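Kitchen roll, start to finish: an open day at the Grerkura paper works, Arnbridge

I have wanted to see inside the Grerkura works ever since we moved to this side of Arnbridge, when I first noticed the lorries going past with nothing on the sides but a small blue roll. They open the gates to the public once a year, in July, and this year I finally got my name down in time. If you have never given a thought to how kitchen roll gets onto its tube, I can only tell you I came home and talked about it through the whole of supper.

You go in by the Sithole Road gate, not the main entrance, and this is worth knowing because the signs are small and I walked the length of the fence twice. The first tour went at ten in the morning. We were given ear defenders, hairnets and a card with a number on it (mine was 337, which made me worry about the queue, but the numbers are left over from a raffle and mean nothing). Rings and watches went into a locker. Then through two sets of rubber doors and into the noise!

The works doesn't make the paper itself. It arrives in what they call parent reels, and they really are enormous, taller than me and so wide that I couldn't have touched both edges with my arms out. They stand on end in a long shed that smells very faintly of wet cardboard and hot dust. We were allowed to put a hand on one. It feels firm, much firmer than you would think, and then you tear off a corner and it is the same flimsy stuff you know from home, only thinner, as it is still a single layer at that point.

From there it goes to the embosser. Two steel rollers press the pattern in, with the paper running between them so fast that it looks as if it is standing still. I had always assumed the little dimples were there to look nice. Our guide, who had worked on that machine before moving to training, explained that they give the two layers something to hold on to and leave little pockets between them for the water to go into. She held a sheet up to the light for us and you could see the pockets perfectly. Someone asked who decides on the pattern and the answer was rather sweet – they have a drawer full of old ones, and every so often one gets brought back.

The tubes were my favourite part. I could have stayed with the tubes all day. Narrow strips of brown card come down at an angle from two reels, pick up a line of glue, and wind round a steel bar in a spiral, one over the other, so that one endless tube creeps out of the end. A saw travels along with it and cuts it into lengths. If you unpick the core of a roll at home you can follow the spiral with your finger, and I have now done this with three of them.

Next the paper and the tube meet. The winder puts a stripe of glue on the tube, catches the leading edge of the paper and off it goes, and before you have properly seen what happened there is a long fat log of kitchen roll dropping down a slope. It is still the full width of the machine at that stage and looks like something you might use to hold up a roof. The perforating blade is in there as well, nicking the line between each sheet and the next. The pack they were running while we watched was the 60-sheet one, called Firnent, and the line was making 3000 rolls an hour.

Cutting the logs into rolls is done by a big round blade behind a screen, and it makes a sound like somebody biting an apple, over and over. The two ends of each log are trimmed off and go straight into a bin for pulping. I asked if I could have one, and I could! It is about as thick as a slice of bread and completely useless, and it is on my windowsill.

There was a quieter room at the end of the line where they test samples. One device pulls a sheet until it rips and writes down how hard it had to pull. Another lowers a sheet into a dish and times how long the water takes to climb. They let the children in our group do a version of this with a dropper and a few rival papers with the labels taken off, and it got very competitive. The tester said the hardest thing to get right is softness, because there is no number for it that everybody agrees on. In the end they hand samples round and ask people.

After that we came out through the packing hall, where rolls march along in pairs and are wrapped in film so tightly that they squeak. I was sorry there was not more time here. The group behind us was catching up, and you do get hurried along a bit in the second half. If you go, try to be near the front of your group, because the guide's voice is lost from the back of it once the wrapping machines are running, and the best details come out while everyone is walking.

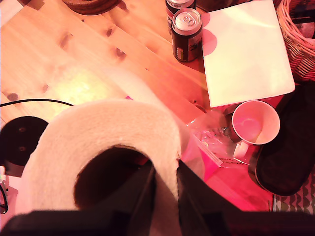 Words: the Visits page, Arnbridge Out and About
Filed under: Works and workshops

What I have come away with is a new way of looking at a table with a kitchen roll on it. Put one among the things that gather on any pine table – a mug, a couple of drinks cans, a white notebook, a crumpled zip bag, a wicker basket – and it is by far the thing I'd look at last, or it was. Now I want to look at it straight down from the top. From there you get the soft thick ring of paper and the dark hole through the middle of the tube, and you can think about that brown card coming down in its two strips.

I had a great many more questions over tea in the canteen, and everybody I cornered was happy to answer them. Why is the last sheet always stuck down? Because the glue that catches it on the tube has to hold at winding speed, and a gentler glue lets go. Why do some rolls have the first sheet tucked in so firmly that you shred it getting it off? They were a little embarrassed about this one. It's a line of paste to stop the end flapping in the wrapper, and on a damp day it takes more strongly than they would like. Roll it gently between your palms first, I was told, and the end comes up by itself.

A few practical things. The tour takes most of a morning and is all on the flat, apart from one metal staircase up to the viewing gallery, and there is a lift if you ask at the desk. Wear shoes that close at the toe or you will be lent a pair of very large overshoes. Parking is on the grass beside the Sithole Road gate. The canteen does a good cheese scone and takes cards. Photography is allowed in the canteen and the yard but not on the line.

Places for next July go up on the noticeboard at the gate and at the library in spring. I have already asked to be on the list, and this time I'd like the afternoon tour, when they change over the parent reels.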